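Skirt steak marinade, how long is too long?

udlow_grill
So I did skirt steak for the family again and I'm starting to doubt my marinade. Soy sauce, lime juice, brown sugar, a lot of garlic and a spoonful of the Kemon chili paste. I left it in the fridge for 8 hours while I was at work and the outside came out kind of mushy, like it had been boiled. Flavor was great though! Is it the lime? My grill runs hot and I gave it 3 minutes a side, so I don't think I overcooked it.
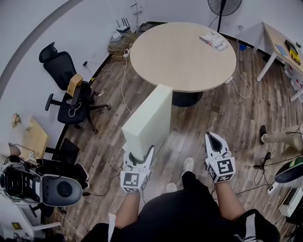
Page last changed in January, 7:06 pm

Tomos Llewellyn
It's the lime. Skirt is thin and loose and it soaks up acid like a sponge. I never go past two hours with citrus. If you have to leave it all day, do the soy, sugar and garlic in the morning and squeeze the lime in when you get home.

smokey_lu
Gonna disagree with Tomos a little. I've done skirt overnight with lime plenty of times and it's fine if you go easy on the juice. How much are we talking? One lime for two pounds is nothing. If you're using half a cup, then yeah, you made ceviche.

udlow_grill
Um. It was 6 limes. They were small!

smokey_lu
Haha ok, I take it back, Tomos wins this one.
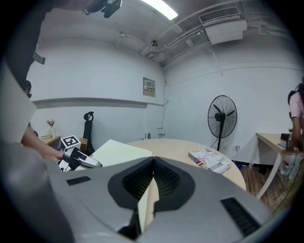 But I still say it's the amount and not the clock. Cut it down to one or two, put some oil in there, and try the same 8 hours before you give up on it. And dry it off really well before it goes on. Wet meat just steams, and that could be half of your boiled texture right there.

ikirance_mom
Second the paper towels. I also pull mine out of the bag a while before and let it sit on a rack in the fridge, uncovered. You get such a nice crust that way. Does the Kemon paste have vinegar in it? Mine is a different brand and it's pretty sour, so you may be getting acid from two places.

udlow_grill
Just checked the jar and yes, vinegar is the second ingredient. Never even looked. I love that stuff so it's staying, but I can brush it on at the end.

Tomos Llewellyn
Careful brushing it on if it has sugar, it'll burn on a hot grill. Last 30 seconds, tops. Or stir it into some melted butter and spoon it over when the meat is resting, that's what I'd do.

smokey_lu
Butter on skirt steak?? It's fatty enough already. Brush it on and keep it moving.

Tomos Llewellyn
Try it once, then yell at me.

ikirance_mom
I'm with Tomos on the butter, sorry Lu. And make sure you slice across the grain, my husband cuts it the long way every single time and then complains that it's chewy.

udlow_grill
Ok, plan is two limes, in when I get home, paper towels, and I'll do the butter on one piece and brush the other. Got another two pounds thawing now. Will report back.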